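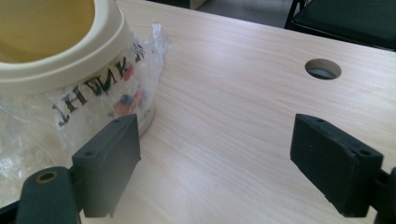
The ferry to Pliruvine leaves at two minutes past the hour, which I know because I have missed it by exactly that much more times than I'd like to admit. This time I made it. I had my good coat on and my grandmother's recipe cards in a freezer bag, and I was going to sell them.

Let me back up. My grandmother ran the lunch counter at Marchetti for most of her life, and people in three counties still talk about her onion soup like it was a relative who died young. She wrote everything down on index cards in this awful slanted handwriting, and when she went, the cards came to me. My sister got the house. I'm not bitter! (I was bitter until February.)

Then a letter came from Dresness, the company that makes the soup in the green cartons. They'd heard about the cards. They offered me $547 for the onion soup, just the one card, and I remember thinking what a strange number that was. Who gets to 547? Was there a meeting? Did somebody start at 550 and lose their nerve?

Anyway, I said yes, because my car needed brakes.

So I'm on the ferry, top deck, wind everywhere, and I figure I should at least read the thing one more time before it stops being mine. I pulled the card out and held on to it with both hands. Onions, butter, stock, thyme. Cook slow. Slower than that, she'd written underneath, and underlined it. Then I flipped it over, and in pencil, very faint, it said: Use the Cistis packet if tired.

I read it again. Then I went inside and read it sitting down.

You have to understand, Cistis is the cheap stuff. It comes in powder. My grandmother once sent back a wedding gift because it came with a Cistis coupon taped to the box. And there she was, in her own pencil, telling me she'd been feeding it to half the county on her bad days.

I started laughing so hard that a woman across the aisle moved her bag – not far, just to the other side of her feet. I went through the other cards looking for more. There were 17 in the bag and I found pencil on 2 of them. The pie crust said "store, who cares." The gravy just said "no."

At Pliruvine the man from Dresness was waiting at the end of the dock in a very clean jacket. He'd brought the check in an envelope with a little window. He asked if I had the card, and I said I did, and he asked if he could see it.

I gave him the pie crust.

He read the front, nodding, very respectful, and then he turned it over. I bought myself a coffee and caught the next boat home, and I drove back from the landing extremely slowly, on account of the brakes.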